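Takora Bench - recording, cleanup and planning software for two-handed work

Hi, I'm Hildegard Vogler, and I wrote most of Takora Bench (the parts that crash are probably mine too). I started it when I got fed up with juggling one program for recording gripper motion, another for trimming it and a third for turning it into something an arm could follow. Takora does all of that in one window, and it runs fine on an ordinary desktop with a decent graphics card.

The piece I'm proudest of is the tracker. It takes the wrist camera stream and works out where the tool is from whatever the table gives it. Wood grain is wonderful for this! Plain white tops are the worst, and shiny spots from ceiling lights used to throw it off badly, so version 5 masks out glare before it looks for features.

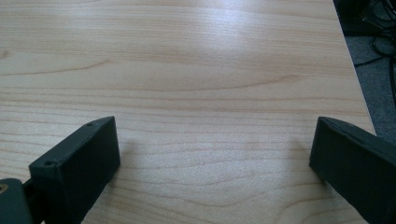 Finger calibration got a rewrite too. You open and close the jaws 5 times, the software fits the travel and you're done. It stores a profile for each tool, so swapping fingers means picking a name from a list. I've had good results with the Weidemann fingers and with home-printed ones, though soft prints need recalibrating more often.

Then there's the cloth planner, which ate my whole winter. Rigid parts are easy by comparison - a box has corners and they stay put. With clothing, the planner keeps a rough mesh of the garment and updates it as the hands move, and it looks for hems, waistbands and seams as places to grab. Drawstrings still confuse it now and then (I'm working on it). If you use marker plates on top of the grippers, the head view and the wrist views get lined up automatically, and you can scrub through all of them on one timeline. 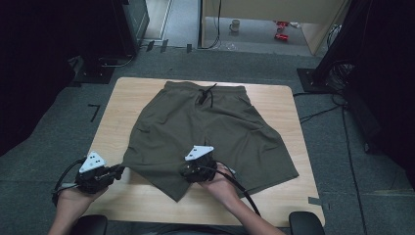
Can I use it without a robot?

Plenty of people do. Recording, trimming and labeling all work with hand-held grippers alone, and you can add an arm later and replay your old sessions through the planner.

Two editions are available from the Cotport shop. Standar covers one workstation and up to 4 camera streams, with storage for 500 sessions. The lab edition drops both limits and adds the scripting tools. Updates are free until next April, and the installer and manual come in the same download.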